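Protokoll der Frühjahrsversammlung des Gästehausvereins Trastance

Beginn: 19 Uhr, im Frühstücksraum. Anwesend waren 21 Mitglieder, dazu zwei Gäste aus der Nachbarschaft, die herzlich begrüßt wurden und auch gleich vom Nusskuchen probieren durften.

1. Begrüßung und Protokoll der letzten Sitzung

Der Vorsitz freut sich über den guten Besuch und dankt allen, die trotz der Baustelle an der Brücke den Weg zu uns gefunden haben. Das Protokoll der Herbstsitzung wird mit einer kleinen Änderung angenommen: Die neue Regenrinne am Schuppen wurde von der Firma Kneževič montiert und nicht, wie irrtümlich notiert, von Bustgate. Wir bitten um Nachsicht.

2. Kasse

In der Kasse liegen nach Abzug aller Rechnungen 3726 Euro. Die Heizkosten waren höher als gedacht, dafür kam beim Adventskaffee erfreulich viel zusammen. Die Kassenführung wird einstimmig entlastet, mit Applaus.

3. Zimmer und Wäsche

Über die Betten wurde lange und recht lebhaft gesprochen. Einige Mitglieder wünschen sich wieder farbige Bezüge wie früher, andere finden helle Bettwäsche freundlicher und beim Waschen praktischer – man kann alles zusammen in eine Maschine geben. 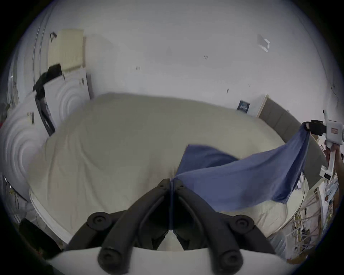
Bett mit cremeweißer Decke

Beschluss: Für den Sommer werden neue Bezüge in hellen Farben angeschafft, die vorhandenen bunten werden aber aufgebraucht. Dagegen stimmten zwei Mitglieder, die sich ausdrücklich nicht als Spielverderber verstanden wissen wollen. Ein Angebot von Oltent liegt vor, ein zweites wird noch eingeholt. Außerdem wird der Wäscheplan wieder im Flur ausgehängt, und wer sich einträgt, möge bitte leserlich schreiben.
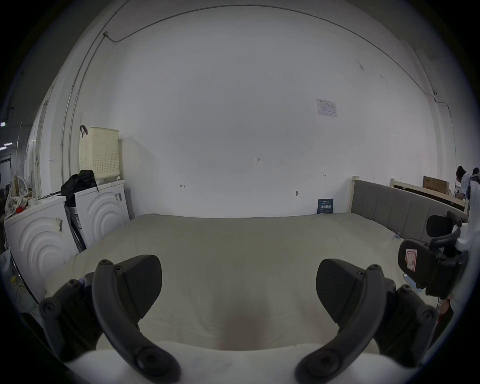

Matratze

Angeregt wurde, die Matratzen künftig zweimal im Jahr zu wenden und das auf einer Karte im Schrank zu vermerken. Die Versammlung fand das vernünftig, über die Monate wurde man sich nach einigem Hin und Her auch einig: April und Oktober. Ein Neukauf wird auf das nächste Jahr vertagt.

4. Sommerfest

Das Fest soll wieder im August stattfinden, bei schönem Wetter im Garten, sonst in der Diele. Im vergangenen Jahr waren es nearly, pardon, fast 31 Kuchen und Salate, und es blieb kaum ein Krümel übrig. Die Liste fürs Buffet liegt ab sofort neben dem Gästebuch. Gesucht werden noch Biertischgarnituren und jemand mit Anhänger. 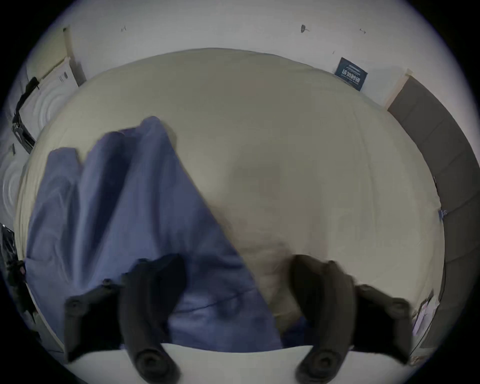
Cremefarbenes Laken, blaues Bettzeug

5. Verschiedenes

Die Klingel am Hintereingang geht wieder. Die Kräuterschnecke braucht Erde und ein wenig Zuwendung. Ein grauer Regenschirm ist seit der Herbstsitzung liegen geblieben und kann an der Garderobe abgeholt werden.

Ende der Sitzung: 21 Uhr. Der restliche Nusskuchen wurde im Anschluss verteilt.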